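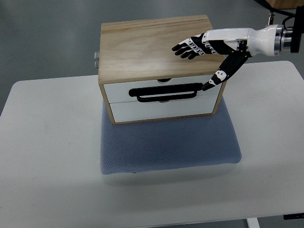

**Hand vs. two-finger gripper for drawers: anyone compared?**

**plyfront** (January 2026)
Ok so I've been going back and forth on this for weeks. We've got a five-finger hand from Gidine and a plain parallel gripper from Reneo, same arm, same controller, and I'm running both on the little two-drawer cabinet. Goal is dumb simple: open the top drawer by the black loop handle, close it again. 30 tries each.

Gripper got all but 3. The hand got 17. I really wanted the hand to win!

**mossbucket**
How are you grabbing with the hand? If you're trying to stuff fingertips through the slot in that handle you're making life hard. I'd hook with one finger and pull.

**plyfront**
Mix of both, which I know is bad science. Lately I've been coming in palm down over the top with the thumb in front. Bracing on the top panel feels like it should help, but then the thumb ends up next to the handle.

**torque_and_toast**
Disagree with mossbucket. One-finger hooking is just a bad gripper with extra motors (sorry). If all you do is drawers, buy the two-finger and go home. We ran 600 pulls on a Braken gripper and swapped the pads once.

**mossbucket**
Sure, and then somebody asks you to open the drawer with no handle. Plyfront's lower one only has that finger notch. Good luck with fat parallel jaws.

**torque_and_toast**
Fine, the notch is a fair point. Still wouldn't pay for four extra fingers to do it.

**wristcam_wes**
What's under the cabinet? Ours slid on a bare table and it wrecked our numbers until we put down a mat.

**plyfront**
Blue mesh pad, same spot for both. I'll redo the hand with hook only, then the notch drawer with each. The Quách controller lets me save the approach pose so at least that part will match. Will post numbers.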